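건조기를 사고 나서 시간이 생겼냐고 물으신다면

얼마 전에 친구들 단체방에서 집안일 얘기가 나왔다. 누가 "요즘은 기계가 다 해주는데 뭐가 힘드냐"는 시부모님 말씀을 옮겨 적었고, 그 뒤로 한 시간 동안 알림이 멈추지 않았다. 나도 거기다 꽤 길게 썼는데 쓰다 보니 단체방에 올릴 분량이 아니어서 지우고, 대신 여기에 옮긴다. (이 블로그 원래 책 얘기 하는 곳인 거 안다. 오늘만 좀 봐주시길.)

일단 고백부터. 나는 빨래를 싫어하지 않는다. 설거지는 싫고 화장실 청소는 더 싫은데 빨래는 괜찮다. 냄새도 좋고, 돌려놓고 앉아 있을 수 있고, 끝나면 소리도 내준다. 우리 집 세탁기는 다 되면 음악을 연주하는데 그게 꽤 길어서 가끔 끝까지 듣는다. 그러니까 이 글은 빨래가 지긋지긋하다는 글이 아니다. 빨래에 시간이 안 든다고 말하는 사람들이 지긋지긋하다는 글이다.

우리 어머니는 주말에 이불 빨래를 하셨다. 욕조에 물을 받아놓고 나랑 동생한테 들어가서 밟으라고 하셨는데, 우리한테는 그게 놀이였고 어머니한테는 한나절짜리 노동이었을 것이다. 그 시절에 비하면 지금이 편하다는 말은 맞다. 나는 이불을 발로 밟지 않는다. 기계에 구겨 넣고 버튼을 누른다. 그런데 어머니는 그 이불을 한 계절에 한 번 빠셨고, 나는 2주에 한 번 빤다. 수건도 그렇다. 어릴 때는 식구 수건이 욕실에 한 장 걸려 있었고 그걸 며칠씩 같이 썼다. 지금 우리 집에서는 한 사람이 하루에 두 장을 쓴다. 아침에 한 장, 저녁에 한 장. 운동이라도 다녀온 날은 세 장이다!

기계가 좋아지면 일이 줄어야 하는데, 기준이 먼저 올라가 버린다. 하루 입은 티셔츠는 이제 무조건 빨래통으로 간다. 잠깐 나갔다 온 바지도 간다. 예전 같으면 의자에 걸어뒀다가 다음 날 또 입었을 옷들이다. 건조기를 들이고 나서는 더하다. 마를 때까지 기다려야 한다는 핑계가 사라지니까 비가 와도 빨고 밤 10시에도 빨고, 입을 옷이 멀쩡히 있는데도 '그 옷'이 없으면 빤다.

한번은 궁금해서 석 달쯤 적어봤다. 가계부 쓰는 앱 메모 칸에다가 세탁 관련해서 몸을 움직인 시간을 분 단위로 넣었다. 기계가 혼자 도는 시간은 뺐고, 모으고 나누고 넣고 꺼내고 털고 개고 넣어두는 시간만 적었다. 처음 한 달 합계가 559분이었다. 아홉 시간이 넘는다. 두 식구 사는 집에서 한 달에 꼬박 하루치 근무를 빨래로 한 셈인데, 남편한테 보여줬더니 첫마디가 "세탁기가 한 거 아니야?"였다. 아니다. 세탁기가 한 건 뺐다니까요.

제일 많이 잡아먹은 건 개는 시간이었고, 그다음이 의외로 '찾는 시간'이었다. 양말 짝 찾기, 주머니에 휴지 들었나 뒤지기, 이건 건조기에 넣어도 되는 옷인가 라벨 들여다보기. 라벨 글씨는 해가 갈수록 작아지는 것 같다(내 눈 탓이라는 의견도 집에 있다). 니트 하나를 잘못 넣어서 인형 옷을 만든 뒤로는 겁이 나서 꼭 본다. 그 니트, 내가 Greco라는 작은 가게에서 큰맘 먹고 산 거였다.

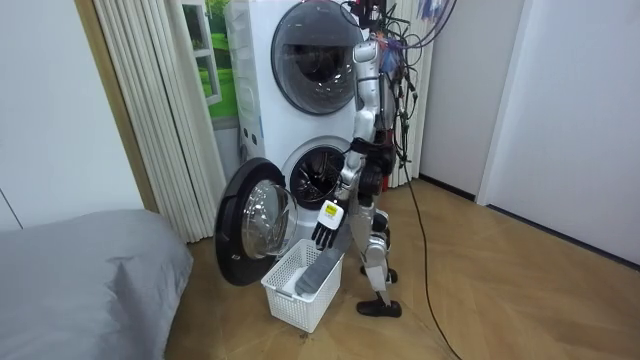
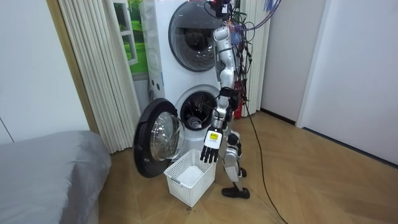
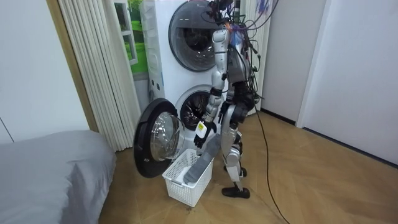

이야기를 되돌리면, 내가 정말 하고 싶었던 말은 빨래의 양보다 빨래의 '쪼개짐'에 대한 것이다.

욕조에서 이불을 밟던 날은 이불을 빠는 날이었다. 그날 어머니는 다른 약속을 안 잡으셨고, 아버지도 점심은 대충 먹겠거니 하셨고, 온 식구가 오늘은 이불 빠는 날이라는 걸 알았다. 힘은 들었겠지만 적어도 눈에는 보였다. 마당 빨랫줄에 이불이 널려 있으면 지나가던 옆집 아주머니도 "아이고, 고생하셨네" 한마디를 하셨다.

내 빨래는 안 보인다. 회의 들어가기 전에 돌리고, 회의 끝나고 옮기고, 저녁 찌개가 끓는 동안 꺼내고, 드라마 보면서 갠다. 5분, 3분, 12분. 이렇게 흩어놓으면 일한 사람조차 자기가 일을 했는지 모른다. 나도 적어보기 전에는 몰랐다. 그래서 누가 "기계가 다 해주잖아" 하면 반박할 말이 없었다. 어디에도 '빨래한 날'이 없으니까.

게다가 이 조각들은 자기가 오고 싶은 때에 온다. 건조기가 다 됐다고 부르면 가야 한다. 안 가면 구겨지고, 구겨지면 다리거나 다시 돌려야 한다. 책을 읽다가 일어나고, 전화를 하다가 일어난다. 재택근무를 하는 날은 더 심해서 기계가 부르는 소리에 메일 한 통을 세 번에 나눠 쓴 적도 있다. 3분이면 되는 일이지만 다시 앉아서 아까 하던 생각을 찾아오는 데 또 시간이 든다. 이건 559분에 넣지도 않았다. 어떻게 재는지 몰라서.

광고는 이런 얘기를 절대 안 한다. 작년에 이사하면서 가전을 보러 다닐 때 매장마다 붙어 있던 말이 전부 시간에 관한 것이었다. 시간을 돌려드립니다, 저녁이 있는 삶, 주말을 되찾으세요. Drollmont 매장 직원분은 정말 친절했고 설명도 잘해주셨는데, 내가 "그럼 빨래 개는 건요?" 하니까 웃으시면서 그건 고객님이 하셔야죠, 하셨다. 맞는 말씀이라 같이 웃었다. 그래도 속으로는 그럼 돌려준다는 시간은 어디 있는 건가 싶었다.

오해하실까 봐 적어두면, 건조기를 다시 내놓으라면 나는 싫다. 장마철에 베란다에서 나던 그 냄새를 생각하면 절대 못 내놓는다. 겨울에 수건이 뻣뻣하게 얼어 있던 집에서도 살아봤다. 기계는 좋은 것이다. 다만 기계가 가져간 일과 남겨둔 일을 따로 불러줬으면 좋겠다. 헹구고 짜고 말리는 일은 기계가 가져갔다. 나누고 살피고 개고 제자리에 넣고, 세제가 떨어지기 전에 떨어질 걸 아는 일은 남았다. 그리고 남은 쪽은 대체로 한 사람한테 남는다. 우리 집은 나였다.

세제 얘기가 나왔으니 말인데, 나는 이게 집안일 중에서 제일 인정 못 받는 부분이라고 생각한다. 아는 일. 세제가 얼마나 남았는지 알고, 흰 셔츠가 언제 필요한지 알고, 먼지 필터를 언제 비웠는지 아는 일 말이다. 몸은 하나도 안 움직이는데 머릿속 어딘가에서 계속 돌아간다. 남편은 시키면 잘한다. 정말 잘한다. 그런데 시키려면 내가 먼저 알고 있어야 하고, 그러면 나는 퇴근을 못 한다.

그래서 우리 집이 뭘 바꿨냐면, 대단한 건 아니다. 첫째로 수건을 줄였다. 한 사람이 하루에 한 장. 처음 일주일은 둘 다 투덜댔는데 지금은 아무렇지도 않다. 둘째로, 속옷이랑 집에서 입는 옷은 안 갠다. 서랍에 그냥 넣는다. 어머니가 보시면 기겁하시겠지만 서랍은 닫혀 있으니까 괜찮다. 셋째가 제일 싸웠던 건데, 빨래를 '도와주는' 걸 그만두고 통째로 넘기기로 했다. 짝수 달은 남편, 홀수 달은 나. 자기 달에는 세제 사는 것부터 서랍에 넣는 것까지 전부 자기 일이다. 상대방 달에는 입을 댈 수 없다.

입을 안 대는 게 이렇게 힘들 줄은 몰랐다. 남편의 첫 달에 세제가 떨어졌다. 떨어질 걸 나는 나흘 전부터 알고 있었다! 혀를 깨물고 가만히 있었더니 남편이 밤에 편의점에 뛰어가서 조그만 걸 사 왔다. 75그램짜리 여행용이었나 그랬다. 두 번 돌리니 없더라. 그다음부터는 안 떨어진다. 검은 양말에 흰 수건 보풀이 잔뜩 붙은 주도 있었고, 내 블라우스가 수건 사이에서 납작하게 나온 날도 있었다. 속은 상했지만 따져보면 나도 니트를 인형 옷으로 만든 전과가 있는 사람이다.

바꾸고 나서 다시 적어본 달에는 내 몫이 확 줄었다. 내 차례가 아니니 당연한 얘기다. 그보다 놀란 건 남편 쪽이었다. 자기 달이 끝나는 날 저녁에 소파에 누워서 그러는 거다. 이거 되게 자잘하게 많다고. 그 말이 나는 꽃다발보다 좋았다.

물론 이걸 모두가 할 수 있다고는 생각 안 한다. 우리는 둘이고 아이가 없고 둘 다 집에 있는 시간이 비슷하다. 아이 둘 키우는 친구는 내 얘기를 듣더니 한 달씩 나누는 건 고사하고 하루라도 빨래가 없는 날을 보고 싶다고 했다. 그 집은 아침에 이미 한 판이 돌아가고 있단다. 혼자 사는 친구는 또 다르다. 나눌 사람이 없어서 동네 빨래방에 맡기는데, 거기서 개는 것까지 해주는 값이 한 봉지에 1,000원 더란다. 나는 그 가격을 듣고 한참 복잡했다. 개는 게 제일 오래 걸리는 일인데 제일 싸다. 누군가는 그 1,000원을 받고 남의 옷을 반듯하게 접고 있을 텐데, 집에서 하면 0원인 일이니까 밖에서도 값이 안 붙는 것 같다.

나는 값 얘기를 더 많이 해야 한다고 본다. 부부끼리 돈을 주고받자는 게 아니라, 시간이 드는 일이면 시간이 든다고 말하자는 쪽이다. "빨래 좀 돌렸어"라고 하지 말고 "40분 빨래했어"라고 해보시길. 듣는 사람 표정이 달라진다. 우리 집은 냉장고에 작은 종이를 붙여놓고 한 달에 6번쯤은 적는다. 매일 적자고 했다가 흐지부지됐고 이 정도가 딱 맞는다. 적는 것도 일이니까.

그리고 단체방의 그 시부모님 말씀으로 돌아가서, 나는 그분들이 나쁜 뜻으로 하신 말은 아닐 거라고 생각한다. 찬물에 손 담그고 빨래하던 분들 눈에는 정말로 기계가 다 해주는 걸로 보일 것이다. 그분들이 하신 일에 비하면 내 일은 가볍다. 다만 가벼운 게 많다. 우리 어머니도 얼마 전에 집에 오셔서 건조기에서 꺼낸 수건을 같이 개시다가 "무슨 수건이 이렇게 많니" 하셨다. 다 개는 데 둘이서 드라마 한 편이 걸렸다. 어머니는 수건을 세로로 먼저 접으시고 나는 가로로 먼저 접어서, 결국 절반은 다시 접었다.

다음 글은 원래대로 책 얘기다. 댓글로 양말 짝 안 잃어버리는 방법 아시는 분은 꼭 좀 알려주세요. 세탁망은 해봤습니다. 세탁망째로 없어졌어요.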